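The Thursday Visit

By the time Ketsara Srithong found a place to leave her bicycle, the two o'clock group had already gone up, and she climbed the stairs at Fesance with her shoes in her hand because a sign had asked for it and she was the kind of person who did what signs asked. Her aunt would have walked straight in, boots and all, and been offered coffee.

The visitors were lined up along the back of the room, whispering the way people do in church. Hernán Yupanqui, who had the voice of a man used to talking over machinery, lowered it for her sake and waved her in beside an old woman in a green cardigan.

"You've missed my speech," he said, "which is the dull part anyway. It's tidying the room. We call it Wulla."

Ketsara had expected a laboratory, with glass perhaps, and people in coats. She had not expected houseplants, or a snack bag against the wall, or a floor as cluttered as her own on a Sunday night. It made her feel at home and a little ashamed, both together, and she made up her mind to wash her mugs when she got back.

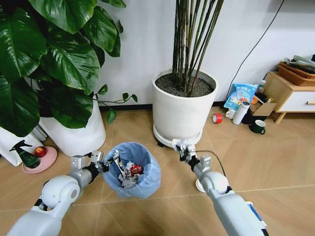

Wulla at work by the planters, the bin between its two arms.

"It's very slow," whispered the woman in the cardigan, whose name was Ülle Rätsep and who had cleaned offices in Busamness for most of her life. "I don't mean it as a complaint. I was slow too, the first year. You're afraid of throwing out something they wanted. I once threw away a drawing, just a little thing on the back of an envelope, and the man looked for it for a week, and I never said a word, and do you know, I still think about him when I buy stamps."

Ketsara said she was sure he had forgotten it.

"Oh, he's dead," said Ülle comfortably. "But thank you, dear."

They watched the arms for a while. Somebody's stomach growled. A boy near the door asked whether it knew that the apple was food, and Hernán said that was a wonderful question and then talked for a good long time without quite answering it, and the boy, who was polite, nodded all the way through.

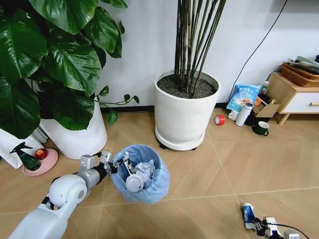

Something small and round, held over the bin.

"Now what's that it's got?" said Ülle, and took hold of Ketsara's sleeve. "Is it the lid off something? Somebody may want that."

"I can't tell from here."

"Somebody always wants the lid. You find the jar in July, and where's the lid?" She leaned forward, her lips moving slightly, as if she were giving advice to a grandchild at the edge of a swimming pool. Ketsara found that she was leaning too, and holding her breath, over a thing she would have dropped in the trash at home without even looking down.

Afterward there was tea in the hall, and a visitors' book, where a Fadi Saliba had filled most of a page with suggestions. Ülle took the pen and thought for a long time. Then she wrote, in large careful letters, that the young fellow was doing nicely and should be given a proper lunch break, and she signed her full name, and asked Ketsara which way she was walking.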